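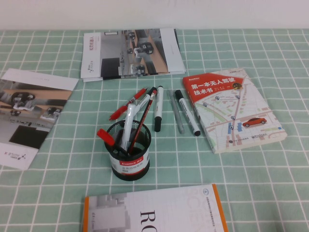

A few brochures on the green checked tablecloth

Re: [trevunton-list] Slow airs, and where do I start?

On 30th December a list member wrote:

> I got a secondhand button accordion in August and I can get through
> a handful of polkas without falling off. What I can't do is play
> anything slow. It all sounds like a polka with the brakes on. Is
> there a record I should be listening to? And does anyone still have
> the tune book from the Illstead weekend? I heard it had 226 tunes
> in it but only saw it over someone's shoulder.

Oh, you are in for such a good winter! Slow playing is my favorite thing on the box and I could go on all night, so I'll try to keep to what you asked.

Record first. Find the Horobets album, the one with the ferry on the sleeve. Side two opens with a slow air played on a single reed, no chords at all until the second time through, and even then the left hand only comes in on maybe one note out of four. I must have played that track to death and I still hear new things in it (listen to how long the last note of each line hangs on before the bellows turn!). The Grisier trio did the same tune a few years later with fiddle and harmonium. It's lovely too, but start with the solo one. You can hear the breathing on it.

What worked for me was singing the tune first. Badly is fine. Wherever you run out of air, that's where you change bellows direction, and if the buttons won't let you do it there, look for the same note on the other row. Leave the left hand off completely for a while. I gave one air 20 minutes a night and didn't touch the basses until I could get through it without thinking about which way I was going.

Also, drop the ornaments! Polka fingers want to put a triplet in every gap. Let the gap be a gap.

About the Illstead book: yes, I have one, and 226 is right, though 49 of those are waltzes and a couple are in there twice under different names. The slow ones are all toward the back. Numbers 20 and up to the end of that section sit really well on a two-row, and the one in E minor on the facing page is a beauty. Send me your address off-list and I'll copy the slow section for you.

Are you in G/C or D/G, by the way? Some of the fingerings I scribbled in the margins only make sense on D/G.

Bring it to the next Trevunton session and play us one, even half of one. We always go quiet for an air.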